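Clanton kitchen swap runs long on mugs

24/06/2019

The Mapplebeck Hall kitchen swap drew 78 people on its second outing, most of them carrying mugs. Organizer Sandra Rudd had asked for "useful items in good shape." She got 32 mugs, a fondue set and a bread machine with no paddle.

Plates did better this year, and a wooden mug tree was spoken for before the coffee was ready. 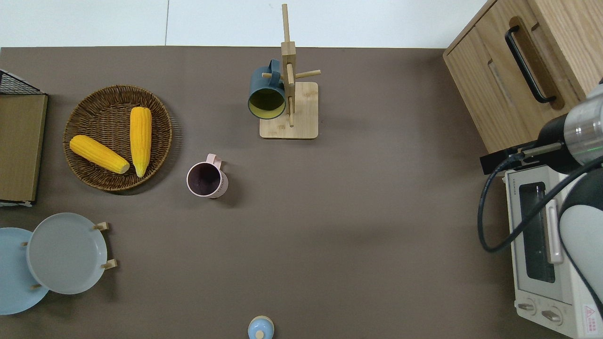 Mervyn Mottram of Nerkunau Road arrived with one box and left with 2, which his wife is said to be discussing with him. He had hoped for a colander.

Anything left over goes to the Clanton thrift store, which has asked for a short break from mugs. The next swap is in January. Tables are free, but call the hall first if you are bringing anything with a plug.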